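# How a Rule Gets Made, and Who Can Undo It

*For readers in grades 4 to 6. Words in bold are explained where they first appear.*

A law and a rule are different things, even though people often use the words as if they were the same. In the United States government, a law is passed by Congress and is usually signed by the President. A rule is written later by an **agency**, a part of the government that has one kind of job. One agency looks after air travel. Another deals with the safety of toys and cribs. There are agencies for mail, parks, farms and money.

A law often says what must be done but leaves out the small details. It may say that playground equipment must be safe. It may not say how far apart the bars on a railing should be. Congress can tell an agency to work out details of that kind. The details become a rule, which is also called a **regulation**. A regulation has to be obeyed in the same way a law does, and a person or company that breaks one may have to pay a fine.

## Where the power comes from

An agency can't make rules on any subject it likes. It needs permission, and the permission has to come from a law. Lawyers call this **authority**.

Suppose a law says, "The agency shall make rules about the brakes on school buses." The agency has authority to write about brakes. It doesn't have authority to write about what students eat on the bus. If it wrote a rule about sandwiches, that rule would be outside its authority, and a judge could cancel it.

Some laws give authority in very exact words. Others use wide words such as "reasonable" or "in the public interest." Wide words cause more arguments, and many of the court cases about agencies come down to what one or two words in a law mean.

## The steps

Most rules made by federal agencies follow steps set out in a law from 1946 called the Administrative Procedure Act. There are exceptions, for example in some emergencies. The usual order is this:

1. **The agency writes a draft.** It may use scientists, engineers and lawyers.
2. **The agency publishes the draft.** It goes into the *Federal Register*, a public record that comes out on most working days. Anyone may read it.
3. **The public sends comments.** A comment is a written message about the draft. It may come from a company, a club, a state or one person. There is no general age limit for sending one.
4. **The agency reads the comments.** It must think about the important points and answer them in writing. It doesn't have to agree.
5. **The agency publishes the final rule.** The final rule comes with an explanation of why the agency chose it, and it has a date on which it starts.

A rule may take years to go through all five steps. A short rule on a small matter can be finished much sooner.

## A worked case from a town

Towns and counties make rules too, and their steps are often like the federal ones but shorter. The town of Trusow gives an easy case to study.

The town council passed a law saying that bicycles on the river path "must carry a device to warn people who are walking." The law told the parks office to decide what kind of device. The parks office wrote a draft rule. It said that each bicycle must have a bell, that the bell must be fixed to the handlebar, and that a person 40 feet away must be able to hear it.

The draft was posted at the town hall and on the town's website. People had 15 days to comment. The office received 122 comments.

Many of the comments said only "I like it" or "I don't like it." Comments of that kind show how people feel, but they give an office little to work with. Others had facts in them. A company called Cliketti, which makes bells, wrote that its smallest bell couldn't be heard at that distance when the wind was strong, and it sent in its test results. Oldřich Jireš, who runs the Dvořáček bicycle shop, wrote that children's bicycles with thick handlebars can't hold an ordinary clamp. He asked that a bell on the stem be allowed as well.

The parks office made 2 changes. It allowed bells on the stem, and it said the hearing test had to be done on a calm day. It kept the distance as it was, and it explained this by pointing to a study of how quickly a walker can step aside.

One comment asked the office to require helmets. The office answered that it had no authority to do so. The council's law was about warning devices, and a helmet doesn't warn anyone. The writer of that comment could ask the council for a new law.

## What each branch can do

The federal government has three branches. Each one can act on a rule in its own way.

| Branch | Who is in it | What it can do about a rule |
|---|---|---|
| Legislative | Congress | Pass a new law that changes or cancels the rule; decide how much money the agency gets |
| Executive | The President and most agencies | Write the rule, enforce it, or start the steps again to change it |
| Judicial | The courts | Decide whether the rule fits the law, and cancel it if it doesn't |

Money matters in this table. An agency needs people, computers and offices. Congress decides each year how much many agencies may spend and can say what the money must not be used for. A limit of that kind leaves the old rule or law in place, but the agency may not spend that money on the activity named.

## What a judge looks at

Judges don't go looking for bad rules. Somebody has to bring a case, and in most cases that person must show that the rule causes them real harm. Being annoyed by it isn't enough.

Once there is a case, the judge may ask questions such as these:

- Did the agency have authority?
- Did it follow the steps?
- Did it give reasons, and do the reasons match the facts it had?
- Does the rule go against the Constitution?

The third question has a special name. A rule made without good reasons is called **arbitrary**. If the parks office in Trusow had required purple bells and given no reason, the color part of the rule would probably be arbitrary.

A judge who finds a problem can cancel the rule or send it back to the agency to be fixed. The agency may ask a higher court to look at the decision again. This is called an **appeal**. Until the higher court decides, the first decision usually stands — but a court can put it on hold.

## When an agency and a court disagree

An agency has to obey a court's order. If it thinks the order is wrong, the proper way to say so is an appeal. Sometimes the disagreement is about how far the order reaches. The agency may say that the order covers only the person who brought the case, and the other side may say it covers everyone. Then the parties go back to court and ask the judge to make the order clearer.

## Try it: write a definition

Most rules have a part near the front called "Definitions." It says what certain words mean in that rule only. Bimari School uses the following exercise in its October civics unit. Write a rule of no more than three sentences about signs in a hallway, then write a definition of "sign" to go with it. Trade papers with a partner and test the definition on real objects.

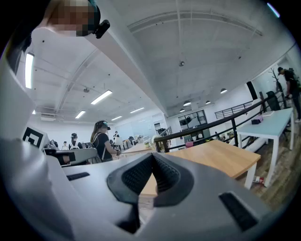 A definition has to work for objects its writer didn't have in mind. Start with an easy one, such as a poster with the word EXIT on it, and then move to harder ones. Take the black-and-white square on the white panel at the left of the photo, with its bold pattern of black bands. If your definition says a sign is "anything with words on it," ask whether a pattern meets that test. If it says "any marking placed on a surface," the square is covered, but so is a sticker on a lunch box, and you should decide whether you meant that. Change the definition, test it again on the same objects, and write down the reason for each change.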